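Edith Mosquera
2018-11-29

Okay friends, a few of you asked how the robotics club is going this fall, and I have a cup of tea and a free evening, so this will be a long one. Settle in!

For anyone new: I help run the student club at Skeslow, 14 kids this year, a mix of first-timers and a handful who have been with us since middle school. Mehrangiz Rahimi teaches the programming half and I do the everything-else half — forms, snacks, batteries, rides home, and a surprising amount of tape.

Our big project is tidying. Last year we did line following and the kids were polite about it, but when we asked what they wanted next, the answer was a robot that would clean their rooms. So that's the assignment! A two-armed robot, a lounge with a carpet, and things that need to go where they belong.

We named it Tiso. There was a vote, and it was close, and the people who wanted Grolska have gotten their way by calling the charging corner Grolska. I now say "put it back in Grolska" without blinking.

Mehrangiz started them with words before any code. Each team had to write down what "pick up the trash" means, in sentences a little brother could follow. Pages and pages! One team spent the whole meeting on whether a sweater on the floor counts as trash. (They decided to ask the owner. I was so proud.)
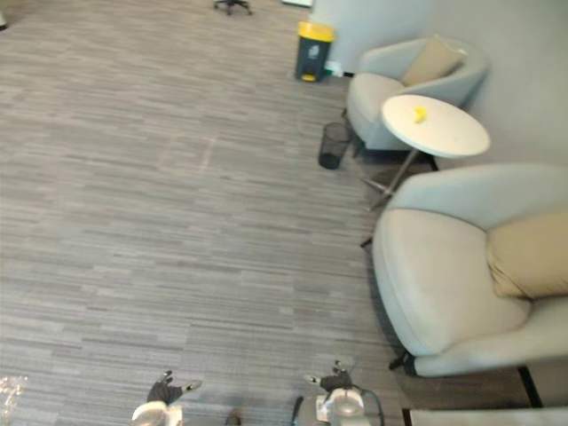
The tidying rules are on version six now, and the part the kids argue over most is where each thing should end up. Version one just said "put it in the bin," which sounded fine until a team read it out loud in the lounge, where there's a pedal bin with a yellow lid over by the wall and a black mesh wastebasket closer to the armchairs. Which one? The mesh one is open at the top, so an arm can simply let go above it. The pedal one wants a foot, and Tiso doesn't have feet! So version six says crinkly plastic on the carpet goes to the mesh basket, and the lidded bin is a stretch goal. I think that's a very grown-up decision for a bunch of ninth graders.

The other long debate is furniture. Those round gray chairs are lovely to sit in and a real headache to drive near, and the side table has skinny legs that spread out at the bottom. The driving team wants a wide no-go zone around everything. The gripping team says if you never get near the table you can never clear the table. Both are right, and I've told them so, and neither was satisfied with me.

Practice works like this. One student drives Tiso through the job by hand, a second calls out the steps, and a third writes down what happened. Then they trade. We're at 300 logged tries as a club, and Mehrangiz wants 2,000 before the spring showcase. I did gulp a little when she said that number. The kids just asked if they could come in on a holiday.

What I love is reading the logbook afterward. They're supposed to write the step where things went wrong and one guess about why. Try 113 has the whole page filled, both margins, and a drawing of a gripper with a frowning face. The one after it says "same." I treasure them equally.

A few have asked me about the code, and I'm the wrong person, but I can tell you how Mehrangiz explains it. She has the kids split every job into look, reach, close, lift, carry, let go. If a try fails, you name which of those six it was before you're allowed to touch the keyboard. It has cut down on the shouting considerably.

December plans! We'll do one open evening for families, with the Tabrizi team going first (they named themselves after their favorite rug pattern, long story, ask me sometime). Parents are welcome to try the controls. Please come with patience, it's harder than your kid makes it look.

If you'd like to help, we could use rechargeable batteries, clean empty snack wrappers for practice, and somebody who is good with spreadsheets and doesn't mind ninth-grade handwriting. Send me a message and I'll write back, probably at too great a length.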